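Mulora Hardwax Oil for Tabletops: Review
Posted May 26, 2019 by Lucienne Moulin

Our kitchen table had gone dull and sticky where the old varnish was giving up. I sanded it back to bare wood and wanted something that could be patched later without stripping the whole top. A neighbor had used Bastos on her floors and liked it, but the smallest can the store had was far more than I needed. I bought the Mulora instead, in the 400 ml size, for $32.

The can opens with a coin and closes again properly. Stir it well, as the matting agent sits on the bottom and shaking only makes bubbles. I put on the first coat with a lint-free cloth, left it overnight, rubbed it lightly with a gray pad and put on the second. The instructions allow a brush, but when I tried one on the underside it left too much oil along the edges. 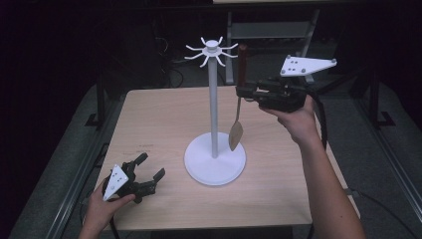 Drying time is where I disagree with the label. It says the surface is ready for light use the next day. Mine felt dry by then, but a sheet of paper left on it overnight stuck at one corner. I would wait a full 5 days before putting anything heavy down. Flat, wide bases are worse than small feet – something like a white mug tree with a round base covers a good patch of wood and keeps the air off it. Felt pads help once the oil has hardened, and they save the finish from scratches too.

The color is close to clear. It warmed the wood a little, less than the Loren oil I used on a bookcase, which turned it orange. The smell is strong for the first evening, so keep a window open. Lay used cloths out flat outdoors to dry, because oily rags in a heap can catch fire.

Water beads well. Red wine wiped up after dinner left nothing. A hot pan did leave a pale ring, and I fixed that with a gray pad and a spoonful of oil.

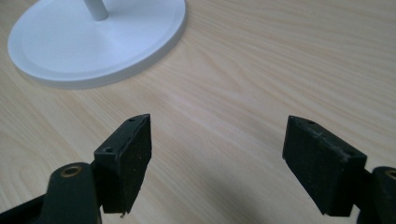
Can it go over old varnish?
Only bare wood will take it. Sand the varnish off completely first, or the oil will sit on top and stay tacky.

I have half the can left and plan to do the bench in June. Four stars out of 5. The lost star is for the drying time on the label.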